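Início | Cozinha | Lavanderia | Oficina

Robô para dobrar roupa: faça as contas antes

Por Vimala Varghese
Leitura: 2 min

Quem me escreve pedindo conselho quase sempre começa pelo preço do braço, e eu entendo, comecei por aí também! Mas anote primeiro o resto: a bancada, os cabos, uma maleta firme para guardar tudo e um par extra de pontas para a garra (paguei 57 euros na Disoretti). Separe ainda 257 euros para consertos no primeiro ano. E treine com moletom velho, que o tecido grosso mostra logo se a pinça segura bem uma dobra.
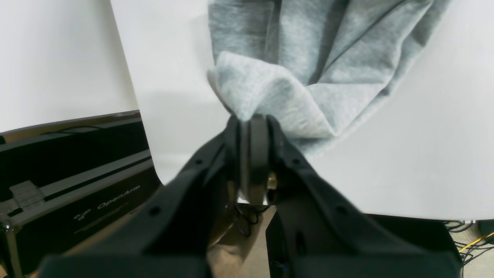 Depois, com calma, meça o canto onde ele vai ficar e peça dois orçamentos por escrito, com frete e garantia.

Veja também
Tirar bolinhas de lã
Cabos arrumados na oficina
Ferro a vapor: quando trocar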